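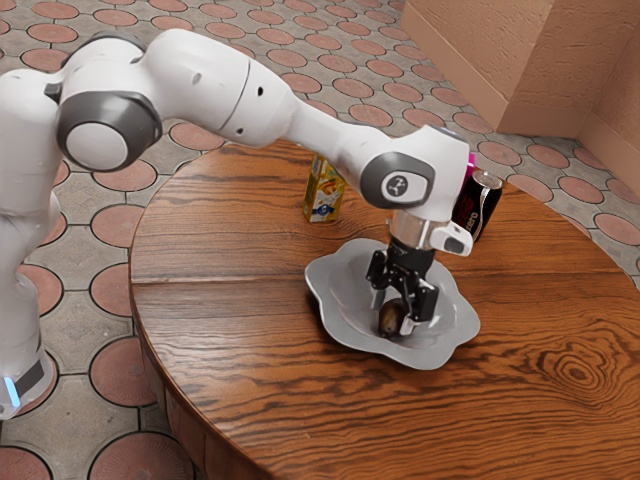 Round wooden table, white robot arm reaching over it

Jummai Oyelaran's household tips: do they work?

Jummai Oyelaran played the housekeeper in Sonddale for more than 20 episodes, and ever since the show ended she has been asked how to clean things. Her answers get passed round as if she had run a laundry for years. She trained as an actress. I tried the ones that come up most.

Cold tea on wood. She told an interviewer she wipes her dining table with cold black tea. It does darken small scratches a bit on a brown finish. It also leaves a dull film unless you buff it straight away, and on pale wood it can stain. Try it somewhere hidden first, or just use a damp cloth.

Bicarb and vinegar in the sink. Every star with a lifestyle page has this one. Mixed together they fizz and mostly cancel each other out. Use the bicarb on its own as a mild scourer, rinse, then use the vinegar for limescale if you have any. Keep vinegar well away from bleach.

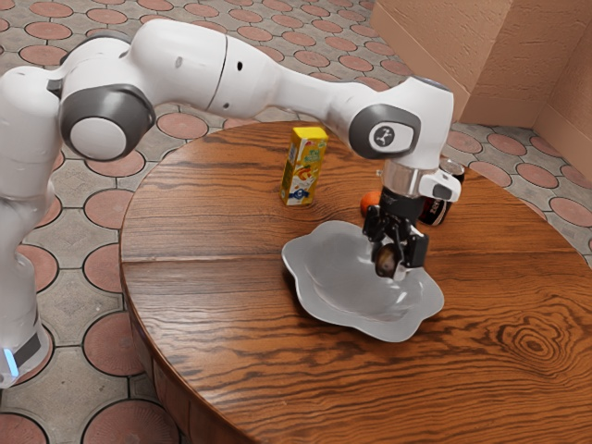

The gripper over a white plate

Lemon for tea marks on crockery. A cut lemon with salt did shift the brown ring in my mugs. So did washing-up liquid and a bit longer with the sponge. Go easy with the salt on anything with a gold rim.

Freezing candles so they last longer. Femi Edet, who played her brother in the series, swears by this too. I burned two from the same box, one frozen and one not, and gave up trying to see a difference.

Make-up on collars. I'll give her this one, as she must have had plenty of practice. Dab on washing-up liquid, leave it ten minutes, rinse from the back of the cloth in cool water. 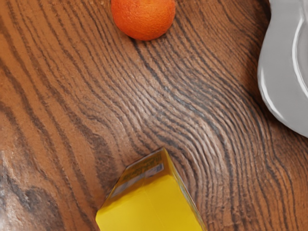
Her last tip is to keep fruit out on show so you remember to eat it. Fair enough, though bananas will hurry everything else along if they share the bowl. The version in her December column had you rinse berries before putting them away, and mine went furry in 3 days. Wash them when you want them.

Updated 12 July 2026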